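Listholm Stream Level Logger: Set-up Guide
Section 4. Installing the logger at a small river or pond

Read this section completely before you go to the site. The work takes one morning if the stilling tube is already cut. Two persons are needed, one in the water and one on the bank.

4.1 Choosing the place

1. Walk along the bank and find a straight part of the channel, where the water surface is calm also in spring.
2. Keep away from bridges, weirs and places where cattle come to drink.
3. Check that the lowest summer water will still cover the sensor. If the stream dries out in September, choose a deeper pool.
4. Write the name of the site on the first page of the log book. For the Hinojosa ponds, use the pond number as well.

Note: Do not install in the spawning season without permission of your local river authority. 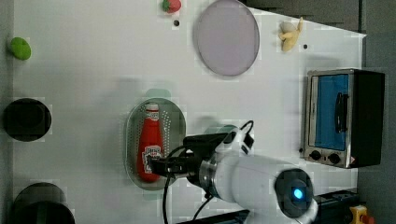

White table, with a plate and a toy banana near the top.

4.2 Fixing the stilling tube

1. Drive the steel post into the bed until it does not move when you push it by hand.
2. Put the tube against the post, with the holes at the lower end.
3. Close the 2 clamps. Tighten the upper one first, then the lower one.
4. Look from the bank and from the water side that the tube is vertical. A leaning tube gives levels which are too high.

Caution: Never stand downstream of the post while it is being driven. Stop the work if the water comes above your knees.

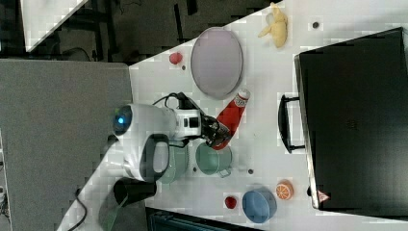 When the tube is fixed, leave it for a while before you lower the sensor. The mud that was stirred up should settle first, otherwise it goes into the membrane and must be washed out with clean water. Do not use a brush or a pin for this.

4.3 Lowering the sensor

1. Take off the yellow transport cap and keep it. You will need it again in winter.
2. Lower the sensor slowly by its cable. Do not let it fall.
3. Hang the cable on the hook inside the tube lid.
4. Measure from the lid to the water surface with a steel tape and write the value in millimetres. In our test at Kinduseo this value was 600.

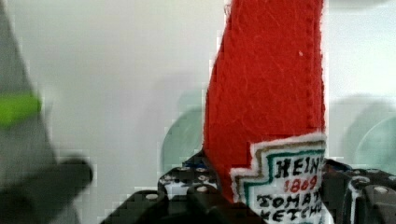
The same value must now be entered in the logger, so that both the book and the memory start from one reference. Connect the Brillent reader, open the menu "Reference" and type the number. Press Save and wait until the green lamp blinks 2 times. If the lamp stays red, disconnect the reader, dry the plug and repeat.

4.4 Water density

The logger calculates the level from pressure, therefore it must know the density of the water. The factory setting is 998 kg per cubic metre, and it is suitable for fresh water at usual temperatures. For brackish marsh or estuary sites, measure the density and change the setting in the menu "Water".

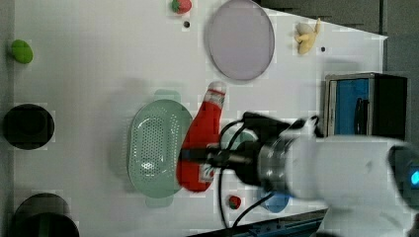
What should I do if the level jumps after a flood?
First check the post and the clamps, because floating branches can push the tube. Measure again with the steel tape and compare with the logger. If the two values are different, enter a new reference and note the date and the hour in the log book. Do not delete the old readings.

Continue with Section 5, Downloading the data.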